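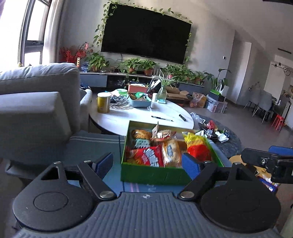

Geetha Warrier
Head of Residential Services, Sernholm

About Sernholm

Sernholm provides furnished shared homes for postgraduate students and visiting research staff. We manage 31 flats in two buildings, Ladoris Court and Undine House, and let them by the room for periods of three months or longer. Most of our residents come to us from overseas, and many are living in a shared household for the first time.

Each flat has a common living room, a dining area and a kitchen. The bedrooms are private. The living room is furnished by Sernholm before the first resident arrives, and after that the household is free to arrange it as it wishes, provided that the doorways and the radiators are kept clear.

The snack box

Every household receives a monthly allowance for shared food. Residents decide together how it is spent, and it is usual for the greater part to go on things that can be eaten between meals: bread rolls, pastries, crackers and whatever packets the residents remember from home. These are kept in an open cardboard box in the living room, where anyone may help themselves.

The arrangement began at Undine House, where a household asked whether it might have one box for everybody in place of separate shelves. It was adopted at Ladoris Court the following June. We ask only that the following points are observed.

Anything placed in the box is for the whole household. Food which a resident wishes to keep should be stored in the bedroom or on the resident's own kitchen shelf.

Packets should be closed after use. Clips are supplied in the kitchen drawer.

Items containing nuts, milk or sesame must stay in their original packaging, so that the label can be read. Where the label is in a language not shared by the household, the person who bought the item is asked to tell the others what it contains.

Fresh fruit is kept separately and should be checked twice a week.
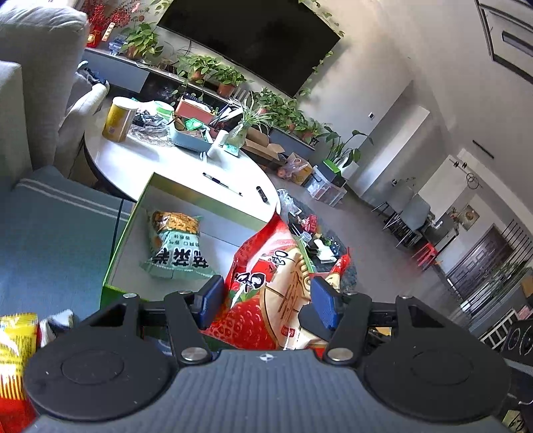

Care of the living room

Cleaning of the common areas is carried out by Worku, our contractor, once a fortnight. Between visits the residents are responsible for keeping the room in order. The coffee table should be cleared at the end of the evening, with pens and other small articles returned to the tray. Wrappers are to be taken to the kitchen bin, and boxes flattened for recycling once they are no longer wanted.

House plants are welcome in every flat. Pothos and spider plants do well in our buildings and cuttings are often passed from one household to the next – please use a saucer under any pot that stands on a cabinet. Trailing stems should be kept away from sockets and vents.

Visiting and enquiries

Prospective residents may view a flat by arrangement with the residential office. A viewing lasts 30 minutes and includes the living room, the kitchen and one bedroom. The office is open from 8 in the morning until 4 in the afternoon during term, and closes at noon in the vacations.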